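Ticket 1573: hum on the live recordings, left channel only

Status: closed by me, the person who opened it. I'm leaving the whole thing up so the next band that buys a used Jilloline mixer doesn't lose a month to it like I did.

Short version of the problem: we recorded our June set at Cuadros straight off the board, and there's a fat, steady hum under every song. Left side only. Loud enough to bury the quiet intro on the second song, which is the one I wanted on the EP!

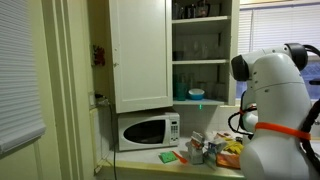
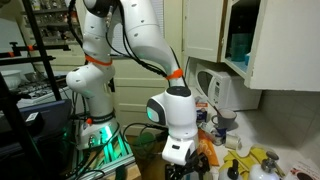
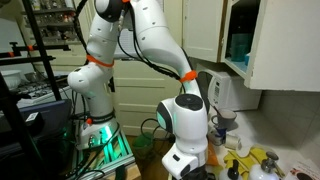

Kitchen, three views, white arm with the orange bands.

What I tried, in order:

1. Swapped every cable on the left side. I own way too many cables, so this took an entire evening. Hum still there.

2. Ran the mixer on a different outlet, then through the power strip our drummer swears by, then on an extension cord from another room. Same hum, maybe a hair quieter on the extension cord, but I think I was hoping.

3. Rolled off everything under 100 on the left channel. The hum went way down and so did the kick drum, the bass and most of the floor tom. We sounded like a band playing inside a phone. Undid that.

4. Reinstalled the Sesgate driver and bumped the buffer up to 800. I knew it wouldn't help (a buffer doesn't hum) but the support page said to try it first, so fine, I tried it. Now I had hum AND lag.

5. Unplugged the keyboard player's Clusetar DI box. Silence. Beautiful, total silence! Plugged it back in, hum. Out, silence. I did this maybe a dozen times just for the joy of it.

So it's the DI box, or more exactly the ground lift switch on the DI box, which feels like it clicks over but doesn't do anything. I wiggled it with a guitar pick and got it to catch for a second, then it let go again. Borrowed a different box from the band we share the practice room with and recorded a full run of the set. Clean on both sides.

Still open: the Cuadros recording itself. I can get most of the hum out with a notch filter, but the synth pad on the slow one goes kind of watery when I do. For now I've panned the right channel to the middle and called it mono. The crowd noise at the end still sounds great, so we might keep just that and re-record the rest.

A new box is on the list once we get paid for the next show. The old one has a strip of tape on it that says NO.

Comments (4)

fuzzpedalfan: Same switch died on mine. I paid 20 bucks for a used one to replace it and that one's been solid through a whole summer of shows.

lowendlarry: Did you try contact cleaner before giving up on it? Worked on my old one for a while.

OP: Tried it last night after reading this. Got through half a song and then the hum came back. The tape stays on.

merchtablemoth: I was at that Cuadros show, please put out the mono version anyway, the slow one was my favorite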